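The Case for the Short Season

Streaming services have spent the past several years asking their viewers for more time. Seasons have grown longer, individual episodes have passed the one-hour mark, and stories that once fit into an evening are now stretched over a month. It is the position of this column that web series are best served by restraint, and that those who commission them should return to the short season as a standard form.

The recent decision by Keridance to limit its new scripted titles to 6 episodes has been received in some quarters as a cost measure. It may well be one. Cost, however, has always shaped dramatic writing, and often to good effect. A writer who has 6 episodes must decide early which characters matter. A writer who has twice that number may put the decision off, and the audience is left to sit through the delay.

The family drama "Pronness" offers a useful comparison. Its first season, released in February of last year, told the story of a small-town pharmacist and her two brothers in under four hours. The second season covered far less ground in nearly three times the length. Its creator, Florian Gasser, defended the change at the time of release. "We wanted people to live in that house with the family," he said. The ambition is a respectable one, but living in a house includes a great deal of waiting, and several of the middle episodes consist of little else.

There is a place for the ordinary on screen. Household work in particular has carried some of the finest moments in serial drama, and a quiet act performed with attention can tell the viewer more than a page of dialogue. Such moments depend on proportion. When every episode contains three of them, they lose their weight.

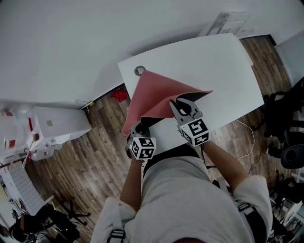 A pink cloth with a black underside is folded on a white table.

Supporters of the longer format point to audience loyalty. Pindix, which surveys subscribers on behalf of several services, put the question to 1,844 regular viewers this spring. A majority said they would welcome more episodes of a favorite series. The same respondents, asked which series they had finished in the past year, named short titles far more often than long ones. Commissioning editors would do well to give the second answer as much weight as the first.

The interests of performers and crews must also be considered. Longer seasons provide steadier employment, and any argument for brevity that ignores this is incomplete. The Pfister production house, with over 300 people on its payroll at the height of filming, has dealt with the matter by scheduling two short series in succession with the same technical staff. The arrangement demands careful planning and will not suit every company. It does show that stable work need not rest on a single title being extended past its natural end.

None of this should be read as a call for a fixed rule. Certain stories, historical epics among them, require room, and a service with confidence in its writers should grant it. The request should come from the writers' room and be justified by the script. At present it comes too often from the release calendar, and the script is then made to fit.

The third season of "Pronness" is now in preparation, and its length has not been announced. Mr. Gasser has shown that he can tell a complete story in a single evening. The service that employs him should allow him to do so again.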